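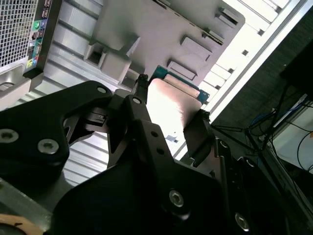

Card in the fingers, below and in line with the case interior. View from the wrist camera.

Search this notebook Go
5 min read

Monday, July 27, 2020

Atside cell, card insertion station. Gripper service and re-teach.

State at start: cell stopped in manual, air off, last program loaded was the Menzies tower job. Fault log full of "grip width out of window" on the close step. The arm itself reports nothing. Same fault showed up in April, when it was cleared by widening the window in software. That change is still in the program with no comment on it. I have put the window back to the original value and will leave it there.

Mechanical

Took the gripper off at the flange and put it on the bench. Side plates wiped down, no cracks at the screw holes. Finger linkages moved by hand through full travel. Left linkage had side play at the upper pivot, enough to feel with a fingernail. Right finger fine.

Pulled the left pivot pin. Bright wear band on one side, none on the other, so it has been loaded in one direction only. Replaced with a new pin from the Ternasmont kit. The kit has 2 left after this. Reorder.

Hex-socket screws: one on the left plate turned before it reached torque. Old threadlocker in the hole was powder. Cleaned, dried, reset with fresh medium-strength. Did the rest of the plate screws the same way while it was apart. The screw in the raised boss I left alone. It sets the closed stop, and moving it means redoing the width calibration from zero.

Paint-marked every screw I touched. White marks are today's work. Anything marked yellow is older.

Finger pads: narrow side worn shiny at the tip. Swapped. Broad side cleaned with alcohol only.

Width calibration

Closed position zeroed against the stop. Checked with the gauge block, then with a scrap card. The scrap card has to be held by its ends. If the fingers land on the shield face the reading comes out wide and the card can slide in the grip. I suspect part of the April trouble was cards being picked this way from a tray that had shifted on its pins.

Ran 50 open/close cycles in air after the rebuild, no card. Width repeat inside the window every time. Pivot play not detectable by hand afterward.

Wrist camera

Bracket was slightly loose. Tightened, then redid hand-eye calibration with the small board. Old calibration file kept with "_old" on the end, do not load it.

Exposure is still a problem. The shield throws a strong glare back at the camera and the corrugated metal in the case also comes up bright. The edge finder likes both of these better than the connector. Tried three things:

- Exposure 1000. Shield washed out, connector edge readable about half the length.
- Exposure 800. Shield still bright, connector edge holds end to end. Dark area outside the case goes to nothing, which does not matter for this step.
- Auto. Hunts as the arm tilts. Turned off.

Left at 800. Also shrank the search region so that it takes in the circuit board strip and the connector and leaves out as much of the shield as possible. Could go further with a diffuser over the lamp. Not tried.

Re-teach

Three points only: approach, align, insert start. The tower sits in the view at a steep tilt at align, so use the tool frame for the last moves. Jogging in base frame here walks the card sideways and it is easy to lose track of which direction you are correcting.

Approach: clear of the case edge, wrist rotated to the taught angle before going in. Do not combine the rotation with the descent. The long edge of the case is close to the finger side and the side plates are wider than people expect.

Align: card below the slot structure, in line with it, speed at the lowest override. Card lies diagonal in the camera view. It looked wrong to me the first time too. Judge by the connector line against the case interior and ignore the borders of the image.

Insert start: same as before. Force limit unchanged, compliance on in the two lateral axes only.

Cable check: arm cables tied back again with the release ties. There are loose cables on the far side of the case that do not belong to the arm's path today, but a taught point further over would pick them up. If anyone adds one, dress those first.

Plolier controller

Backed up before and after. Backup folders named by station, then "pre" and "post". Program comment added at the close step stating the window value and why it is not to be widened. If the fault comes back, check pivot play first, then the screws on the left plate, then the tray.

Not done

Full insertion run with live cards. Only dry moves and static holds so far.
Diffuser.
Tray pins. One is short, needs measuring.
Torque value for the boss screw is missing from the sheet. Ask Ternasmont.
Spare narrow pads: used the last good pair.

Cell left in manual, air off, override at lowest. Tag on the pendant.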